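How Does a Robot Learn to Tidy Up?

By Regula Pfister
April
Reading time: 2 minutes

Do you remember how you learned to tie your shoes? Somebody showed you, and then you tried it many times. A robot can learn in a similar way. It needs examples, and it needs a lot of them.

In the town of Talham there is a small team that collects such examples. Their robot is called Clelik. Every morning Mirjam Trummer puts toys and kitchen things on a table. Then her colleague Mpho Moodley guides the robot through one small job, for instance "put the banana in the basket." The computer saves how the arm moves and what the cameras see. One job from start to end is one example.

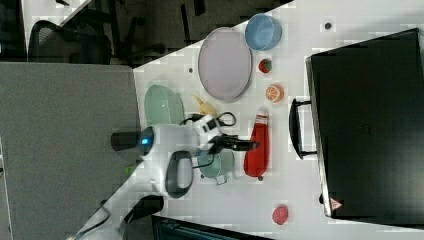
The robot arm at the table, with its gripper pointing toward the red bottle.

After each example, Mirjam moves the things to new places. Why does she do this? Imagine that the banana always lies in the same corner. Then the robot would learn only to reach into this corner, and it would not learn to look for the banana.

Mistakes happen too. Sometimes the gripper closes too early and catches only air. Mpho marks these tries, so that the computer does not copy them by accident.

The team has now saved 2726 examples, and 92 of them are marked as mistakes. When the collecting is finished, the computer will study the good ones and search for what they have in common. Then comes the test: Clelik must do the job alone, with the toys in places it has never seen before.

You can try it at home. Ask a friend to close their eyes, and guide their hand to a cup. How many times must you do it before your friend can find the cup alone? Now move the cup and try again!

Questions? Write to the Clorkport children's page. © Clorkport
Back to top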